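**Household Routines, week 3: putting away chopsticks**

Read the Druninlow handout first. It claims that a good caddy "sorts itself." I doubt it. A caddy holds things upright and lets air in through the cut-outs. The sorting is still done by whoever is standing at the table.

Points to argue about:

- *Pairs or singles?* Druninlow insists on pairs. With plain wooden chopsticks that all match, I can't see what pairing them buys you before dinner.
- *Tips up or tips down?* The handout says up, and gives no source.
- *The 10-second rule.* Rothe's version has you clear the table in one sweep. Try it with 100 chopsticks and tell me how many end up on the floor.

A tablecloth changes the job too. Wrinkles stop chopsticks from rolling, but they also make a thin one harder to pick up cleanly. Neither author mentions cloth at all. 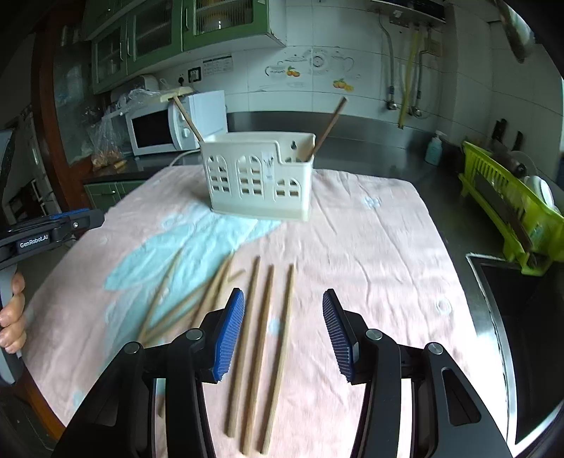

Tall chopsticks in a short caddy will lean, whatever the handout promises — so look at what stands behind it before you pick a spot.

For Sunday: 2 paragraphs on one claim you don't believe, and how you'd test it at home.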